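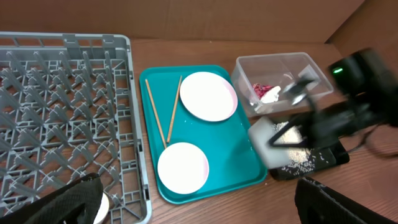
Grey rack, left side, same type we use at the hall kitchen.

tapwater_tess
06/05/2019
Moved into a rental in Cleneck in November and I still can't get a clean glass out of the kitchen. Everything I wash by hand dries with white spots. Plates aren't too bad but glasses and the black saucepan lids look like I never washed them. I've tried more detergent, less detergent and a different sponge. The town supply is bore water. Is this a water problem or am I doing something wrong? I don't own a dishwasher and there's no room for one.

greyrinse
Water problem. Cleneck is hard as nails. I grew up in Breseck, which is on the same bores, and the kettle had a crust on it by the end of every term.

More detergent makes it worse. You end up with a film as well as the spots. Use a small squirt, wash as hot as you can stand, then do a proper rinse in a second tub. Change the rinse water when it goes cloudy.

Morrow77
Disagree on the second tub. The spots are minerals left behind when the water dries, so rinsing in the same hard water puts them straight back. Dry with a tea towel while things are still wet. Two tea towels if it's a big wash, one for glasses only. Problem solved and it costs nothing.

greyrinse
I didn't say the rinse fixes the minerals, I said it fixes the film. Different thing. And tea towels in a share house are filthier than the floor.

Morrow77
Then wash the tea towels.

tapwater_tess
It's only me and my sister here so the tea towels are fine. I'd rather not stand there drying every night though. Would a splash of vinegar in the rinse do anything?

benchtop_bill
Yes, vinegar works. Half a cup of plain white in a sink of rinse water. Glasses go in last, quick dunk, then upside down somewhere they can drip. Don't leave cast iron or anything aluminium sitting in it.

The rack matters a bit too. If glasses sit flat on a bench mat the rims stay in a puddle and you get a ring. We changed to the big square open crate sort at the hall and the rings stopped. Plates stand up between the prongs and the water drops straight through.

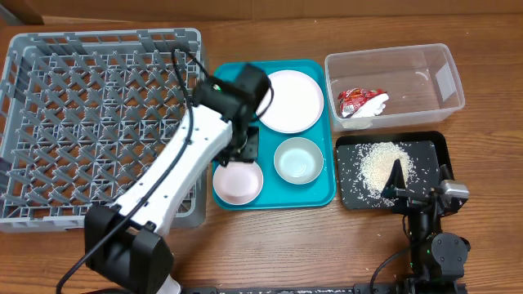 Same rack on the wooden table.

tapwater_tess
That's bigger than I pictured. Mine is a wire one and it's gone rusty at the feet, so it's due for the bin anyway. Does yours need a tray under it?

benchtop_bill
On timber, yes. I use an old oven tray with a towel in it. On a stainless sink you don't need anything.

kilda_pot
Before you buy anything, ring the landlord about a softener. Echeverri fitted a Flullix unit under our sink and I haven't seen a spot since. It took them three hours, mostly because the old tap had seized.

Morrow77
A softener in a rental, for spots on glasses. Come on.

kilda_pot
It's also for the hot water system. Our last element was dead in seven years and the plumber blamed scale. Landlords care about that even if they don't care about your glasses. Worst they can say is no.

greyrinse
Agree with kilda_pot for once. Check what salt it takes and who has to pay for it, though. Ours wanted the tenants to cover it.

tapwater_tess
Update – did three nights with the vinegar rinse. Glasses are heaps better, saucepan lids still a bit cloudy. I've emailed the agent about the softener and heard nothing back yet. Any tips for the lids?

benchtop_bill
Soak them in straight vinegar for an hour, then go over them with bicarb on a damp cloth. If they're still cloudy after that it's probably scratches and you're stuck with it.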